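About Undelthorpe

Undelthorpe checks whether robots that work near people follow the rules their makers say they follow. We started because we had read too many safety statements and seen too few robots tested against them. A certificate on the wall tells you about the day it was signed. We would like to know about the other days.

At work on the floor
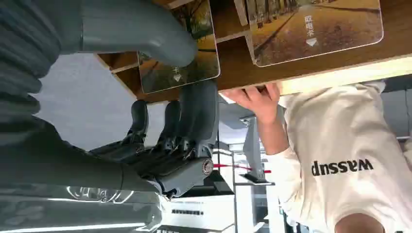
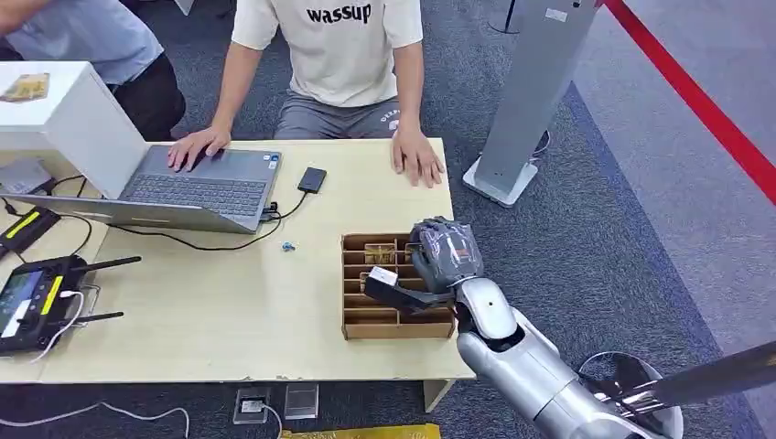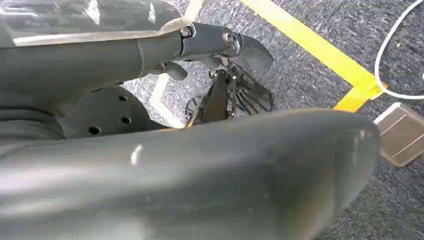
What we look for

Our checklist, Gruto, has 60 items. Most are dull. Where are the hands, human and robot, when both can reach the same counter? Does a cable cross a walkway? Who may hold the controller, and is that written down? If a vendor calls its arm "inherently safe," we ask for the numbers — and often wait a while for them.

Who we are

Abrehet Adugna set up the company after years of writing standards she suspected few people read. There are 20 of us now, split between Undelthorpe and our test hall at Maeng.

What we won't do

We don't sell badges. We don't take work from firms we have advised in the past 30 months. Our reports list what we didn't test, and clients may not cut that page. One, Fendex, asked to. The page stayed in.

Visits to Maeng reopen in October.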